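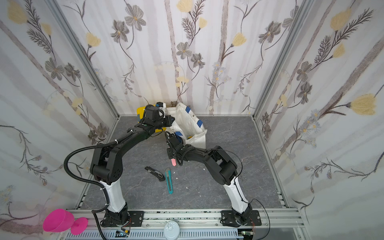
Toujours pas de robot qui vide mon lave-vaisselle. Je le dis parce qu'on me repose la question à chaque repas de famille, depuis que j'ai eu la mauvaise idée de raconter que je lisais des trucs là-dessus.

Donc, où on en est. En usine, très bien, tant que la pièce arrive toujours au même endroit, dans le même sens. À la maison rien n'arrive jamais dans le même sens. Un sac en tissu mou, un cutter posé de travers, des petits bouts de papier ou de plastique partout — pour nous c'est dix secondes, on ne regarde même pas. Pour deux bras avec des pinces, chaque objet est un probleme à part. Par où le prendre, combien serrer, et que faire de l'autre main pendant ce temps.

Le sac surtout. Un cutter c'est rigide, ça garde sa forme. Un sac, non. Keisha (Yazzie, elle bosse chez Brasumbridge, à l'atelier) est plus optimiste que moi. Elle m'a sorti un chiffre : 696 essais de rangement sur leur établi, 130 réussis sans que quelqu'un mette la main. Elle trouve ça encourageant. Moi je pense à ma vaisselle.

Bon, il y a deux ans c'était zéro, elle a raison là dessus. Et puis trier des outils dans un bac, à l'atelier, la nuit, même lentement, ça peut servir. Personne n'attend derrière.

Mais plier le linge, avec le chat dedans ? Pas avant un moment. Muthu parie sur cinq ans, j'ai parié un resto contre lui. On en reparle en octobre, je dois le revoir à ce moment là.

Je file, la machine a sonné et c'est encore moi qui étends.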